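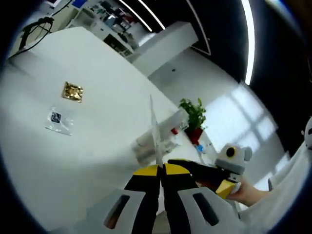
Can a student with no robotics background collect usable demonstrations with a hand-held gripper kit in one term? Mostly, provided the student reads the manual before the second week, which I did not.

May 9, 2026
By Jovita Cisneros

This report covers my individual project, a review of the Lenness hand-held gripper kit, which the department had on trial from a supplier called Rosar. The idea of the kit is that you do a chore yourself while holding the gripper, the camera records it, and a robot arm is later trained on the recordings. You are, in effect, a very slow arm with opinions.

What you get for the money

The kit costs 880 pounds with the education discount. For that you get the gripper, a camera, a spare set of finger pads, a charging lead of heroic shortness and access to the Rosar upload page. The manual is a PDF. It was translated by somebody who was fond of the word "kindly", and by page 9 I had been kindly asked to do so many things that I stopped reading. The calibration steps are on page 10.

Assembly took an afternoon. The fingers are black with bright yellow pads on the ends, and the pads press on without tools. I liked them more than I expected to. They are easy to pick out against a white tabletop, both for me and when I was checking footage later, and I never had to hunt for where the fingertips were.

The task

My supervisor wanted something small and dull, so I chose tabletop sorting: pick up a light item, move it across the table, let go of it somewhere sensible. Light packaging is a fair test because it slides, crinkles and sticks to things. A foil packet lying flat is harder than it looks. You can come at it from above and pinch, which pushes it along the table, or come in low and scoop, which scrapes the pads. I settled on a low pinch and a certain amount of muttering.

Clear plastic was worse. Clear bags and clear containers on a white surface in strong daylight are mostly reflections, and I often misjudged the edge. The kit can't be blamed for the window, but the brochure does promise "confident handling of everyday objects", and I would like to know whose days those are.

Results

The target was 1,000 demonstrations. Rosar's upload page checks each one and rejects any where it has lost track of the gripper's position. Of everything I sent, 81 per cent was accepted, so I had to carry on well past the target to reach it. Most rejections came from the first fortnight, before calibration and I had been introduced. A smaller batch failed because I turned my wrist too quickly, and the error message for this is "motion unfortunate".

I did not train a robot on the data. That was in my original plan, along with a comparison against the rival Espinoza kit, which is still listed as in stock and still hasn't arrived.

Comfort

The handle suits a medium hand. After an hour mine ached at the base of the thumb, and a loose sleeve tends to ride down towards the grip, so roll it up or wear something tighter. There is no wrist strap. I asked Rosar about this and was told it is planned for September.

Would I recommend it?

For a teaching lab, yes, with two conditions. Print the calibration page and tape it to the bench, and buy a longer lead. For a home hobbyist I think the price is too steep while the upload page is the only way of checking your work. The Plurcombe lab has asked to keep the kit for next year's group, and I have left them my notes, which begin at page 10.

Contact: Student Projects Office, Plurcombe | © 2026 Jovita Cisneros | Back to top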